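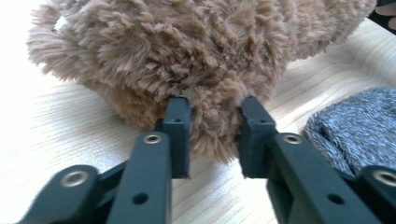
The shared workshop at Altden is down a laneway behind a tyre place, and I walked past it twice before I found the right roller door. I'd come to talk to one of the members about the hand-held gripper they've been building on and off since April, and the first thing I got was a cup of tea and a warning about the bandsaw.

"It's a hobby that got a bit big," they told me, clearing a stool. They asked me to leave their name out of it, mostly so people at work wouldn't start bringing in broken appliances.

The gripper has a name, though. It's called Skisach, after a typo in a file name that stuck. There are two jaws on a parallel linkage, so the fingers stay square to each other as they close, and you hold the whole thing in your hand and do the job yourself while a camera looks down over the fingers. Later on, the recordings are meant to teach an arm to do the same job. The arm is still in pieces on a shelf, and I was told not to ask when it would be finished (I asked anyway, and got a shrug).

So what does it pick up? I'd been expecting blocks and cups, but soft stuff is the whole obsession – plush toys, knits, anything with a bit of give.

"A block is a block," they said. "You close on it and you've got it or you haven't. With long shaggy fur you can't even see where the toy starts. You think you've got hold of the body and you've got a mouthful of fluff."

I had a go, and they're right! The fingers closed, I lifted, and the toy stayed where it was while a few strands came along for the ride. It took me 11 tries to get it off the table in any way I'd call dignified.

We talked a lot about pivots, more than I'd planned to. The first set of arms had plain holes, and they wore oval. "You'd feel it go sloppy in your hand," they said. Metal eyelets went in after that, and the current linkage has done 402 recorded grabs without being pulled apart. The fingers are on version 6. The arms are chunkier than they used to be too, and my wrist noticed by the end of the afternoon.

The software side is a folder of scripts called Lozano, and I understood maybe a third of it. It throws out any recording where the picture is too dark to be useful. The first night's work lost 74 that way, and the batch has been known as the Dimness ever since. They've bought a better lamp.

Before I left I asked what they'd like to try next. "Socks," they said, straight away. "Pairing them, I mean. Picking one up is easy enough if you come in low." Then someone wanted the bench for a chair leg, so we packed up and I rinsed the mugs.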